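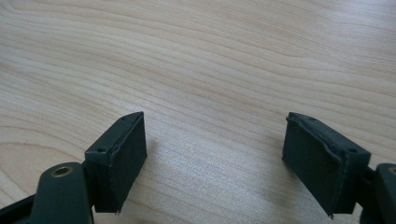

Section 4: Your First Week with the Prumen Table. Congratulations, the hard part is over and your table is standing on its own legs! Before you load it up with dinner plates, take a minute to enjoy the top. Run your eye along the grain — long, thin lines sweeping across pale wood, then opening out into wide, rounded arcs at one side. We never get tired of that. Look too at the whitish sheen where light falls on the surface, with the grain half washed out inside it. That kind of low reflection is your best helper in the steps that follow, so set up near a window if you can.

4.1 Leveling

1. Move the table to the spot where it will live. Two people, please, and lift by the rails, never by the top.
2. Press down on each corner in turn. If one rocks, unscrew the foot under it a half turn and try again.
3. When all the corners are quiet, tighten the 36 mm lock rings by hand.

Caution: Do not drag the table, even on carpet. Dragging strains the leg joints.

4.2 First wipe-down

1. Dampen a soft white cloth with plain water and wring it out hard.
2. Wipe with the grain from one end to the other, long easy strokes.
3. Dry right away with a second cloth.
4. Crouch until you catch the light across the top. Smears show up beautifully from down there! Go over them once more.

Note: Skip spray polish. It leaves a film that the Midell care oil can't get through.
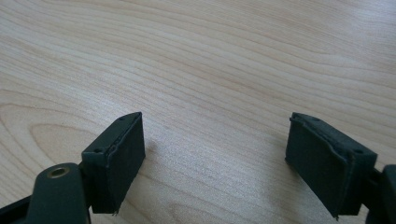

Does the grain pattern mean one side is the front?

Turn the table whichever way you like best. Both long sides are finished the same, and the extra leaf (sold separately) fits from either end.

4.3 Oiling

Oil once in January and again in summer.

1. Put a spoonful of oil on a lint-free pad and rub it in with the grain.
2. Wait 60 minutes, then buff off whatever is left.
3. Keep the top clear overnight.

Caution: Oily cloths can catch fire by themselves. Lay them flat outdoors to dry before throwing them out.

Maximum load, evenly spread: 155 lb.

Text: Larysa Moroz. Revised 9/10/22.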